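Moved in, mostly

July 10, 2023

So we are in the new place in Groluvwood. Sort of. Boxes everywhere, no curtains, the kettle is living on the floor. Quick post before I go back to it.

The drive from Ledport was 39 miles and took all morning. Rental truck, one wrong turn, a bridge I did not love. I'd budgeted 1000 dollars for the whole move and went over by 80, which I'm calling a win. Most of that was boxes. Do not buy boxes new!! The grocery store in Plallton gives them away if you ask before noon, I found this out after.

Things I would do differently — label the sides, not the tops. Once they're stacked you can't read a single top. Pack the shower curtain last. Keep the screwdriver in your pocket, not in the box marked "screwdriver etc" which is still missing as I type. 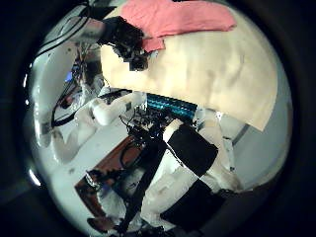 Linens were the one part I got right. I threw out half of them in April, all the scratchy sheets and the fitted ones that never fit anything, and what was left went around the dishes insted of bubble wrap. Wrapped every plate. Big cream cloth like that one, pink towel on top, that's the sort of thing that eats up the gaps in a box and you have to move it anyway. Only lost one mug. Not even a good mug.

The couch is another story. It's a Rana, the long one, and it does not go up the stairs here. Measured the door, measured the room, forgot the stairs had a corner. It's in the downstairs hall for now and we squeeze past it sideways. Might take the legs off tomorow if the screwdriver shows up.

Kitchen next. Then the internet people are supposed to come, sometime between eight and five, very helpful. If you've emailed me and heard nothing, sorry — I'm typing this on my phone on top of a box of cookbooks. Will answer everyone by the end of the month.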